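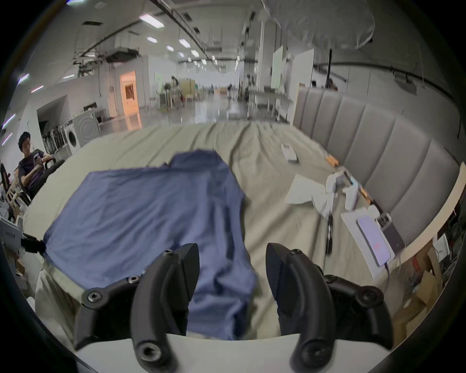

**Who runs Plerley?**

Plerley is run by Urmila Uniyal and Valdis Bite, who bought the school from its first owner, Sharon Bakilana. Sharon still teaches the Thursday evening beginners' class.

## About Plerley Language School

We teach Spanish, Latvian, Hindi and Mandarin to adults. Most of our students work during the day, so most classes start at 6:15 p.m. and finish by 7:45. We are on the second floor of the Jornska Building, over the shoe repair shop. The entrance is on the side street and the elevator is at the back.

The school began with one Spanish class in a rented room. Hindi was added when Urmila joined, and Latvian came with Valdis. Peiyu Zhong started the Mandarin program and now runs it with 2 part-time teachers. To date 1,442 people have finished a full course with us. We have roughly 200 students in a normal term.

Classes are small and stay together for the whole term. We use printed workbooks written by our own teachers, and the price of the workbook is included in the fee. There is homework every week. It takes an hour or so, and teachers mark it by hand.
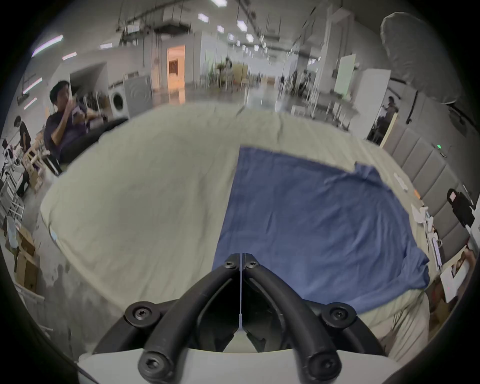 **Do I have to take a test before I join?**

Beginners don't take one. Everyone else has a short talk with a teacher, in person or by phone, and fills in a one-page written exercise so that we can find the right level.

## Terms and fees

We run three terms a year, and new beginners' classes open in September and January. A deposit of $100 holds your place and comes off the fee. If we cancel a class, you get all of it back.

Akash Gautam looks after the office and answers most of the mail. He can also tell you about the Rastogi Library, our lending shelf of novels, children's books and dictionaries. Current students may borrow from it free of charge. Past students are welcome to use it in the reading room on class evenings.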